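Packing bench

A packing bench is a table set aside for putting goods into boxes, closing them up and getting them ready to leave the building. Benches of this kind turn up in warehouses, workshops, mail rooms, church halls at Christmas and a good many spare bedrooms, and although they come in all shapes, most people who have worked at one for any length of time grow rather fond of it and will grumble if somebody moves the tape.

Height and surface

The height of the bench matters more than almost anything else about it. A bench that is too low makes the packer stoop over every box, and by mid-afternoon the neck and shoulders will certainly let them know. Estrella Palacios, whose handbook The Ormsby Bench was for years passed around small mail-order firms, advised setting the top a little below the elbow and then lowering it again for tall cartons, as the hands work at the rim of the box and seldom at its base. Plain grey tops are a favourite colour, being kind to the eyes and slow to show scuffs.

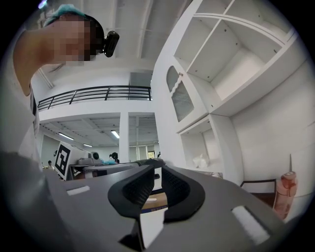 A worker in a light blue-green hair cap leaning in, face turned down, with the edge of a brown cardboard box close by.

Clothing

Hair caps are worn at many benches, particularly where food, cosmetics or medical goods are handled, and they have spread to other trades simply out of good housekeeping (a stray hair in a parcel is never a welcome surprise!). Light-coloured garments are common too, partly by habit and partly for the cheerful, clean look they give a room.

Boxes and filling

Brown cardboard remains the usual material for cartons. It is light, folds flat for storage and takes tape well. A small workshop may get by happily with 2 sizes of box, while the Punico catalogue once listed 431, a figure that long-time packers still bring up with a sort of weary affection. Yaowalak Tanasarn, who ran the packing room at Catis, kept to 7 sizes and stored the flattened cartons upright in bundles of 50, with the largest nearest the door.

See also: Carton, Mail room, Packing tape, Workbench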